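Notes from the Junk Drawer

The Tura Street Repair Club newsletter, winter issue

I have been asked to write something useful about caps and lids. Nuria Carretero, who edits this thing, believes the subject will take me a page. She has never seen my kitchen.

The trouble began in November, when I emptied the drawer beside the stove to find a birthday candle. I found the candle. I also found lids to jars we gave away two apartments ago, a cap from a bottle of wood glue, a flat plastic disk my husband insists is "for the thing," and a cork that has never, to my knowledge, been in a bottle. I put it all back and closed the drawer with my hip, as my mother taught me.

But then Hanyu Ding brought a shoebox to the club. Hanyu had been saving closures for years with the idea that one day something would come in without its top and the box would provide. There were 102 pieces in it, according to the label on the side, which he updates in pencil. We spent an evening matching them to the club's own supply of lidless containers, and by the time the heat clicked off we had made 2 good matches. One was a shampoo bottle. Nobody had asked for a shampoo bottle.

The lesson, if you want one, is that caps look a great deal more alike than they are. Two lids can be the same width to the eye and one will spin forever on the other's jar like a dog looking for a place to lie down. The thread may be steeper. It may start in a different place. The jar may want one full turn and the lid may only be good for half. Manufacturers have had plenty of time to settle this among themselves and have chosen to do other things.
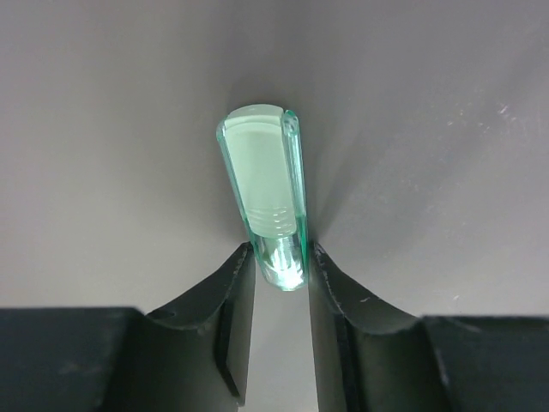
Threads are where most home repairs of this sort go wrong, so let me stay on them a minute. When a cap won't seat, the instinct is to lean on it, and leaning on it is how you get a cap that won't seat on anything ever again. Set it on the opening and turn it backward, gently, until you feel a small drop. Then go forward. If it binds in the first quarter turn, back off and start over. Look for the ridges before you try any of this, as they tell you what you have. On see-through plastic that takes no effort at all: with a pale green piece like the one in the picture, the lines going around toward the bottom of the frosted part show right through the outside. On a black lid you will need a flashlight and some patience, and I can lend you the flashlight.

Miłosz Sobczak swears by a little plumber's tape for a loose fit. I was ready to disagree with him, as I am about most things, but I tried it on a watering can and it has behaved itself for weeks. Wrap it in the direction the cap tightens, stretch it a bit as you go, and stop after a couple of turns. Don't use it on anything you eat or drink from. Miłosz says this should be obvious. Miłosz has not met my brother-in-law.

For a stuck lid, run the top under hot water, dry it well, and grip it with a wide rubber band. Tapping the edge with a spoon works on metal and does nothing for plastic except make you feel involved. Dried glue under a cap will often give up after a soak in warm water, and if it doesn't, please remember that a new bottle of glue costs less than the knife you are about to bend.

As for the shoebox, Hanyu has agreed to a rule. Anything that has gone unmatched for 22 months leaves the building. He negotiated this up from 12 and looked pleased with himself, and then I saw him put a handful in his coat pocket. Yutong Wan has offered to sort what remains into egg cartons by width, and she has asked that people stop dropping off pen caps. She knows who you are. There were 33 of them in the last bag.

Our next evening is at the usual place, upstairs from the Badawi bakery, doors open when the bakery closes. Bring the container and the lid you think goes with it, even if you have already been wrong. Tea is provided. The sugar jar has no top, so please cover it with the saucer when you're done – the saucer is next to it and says SAUCER.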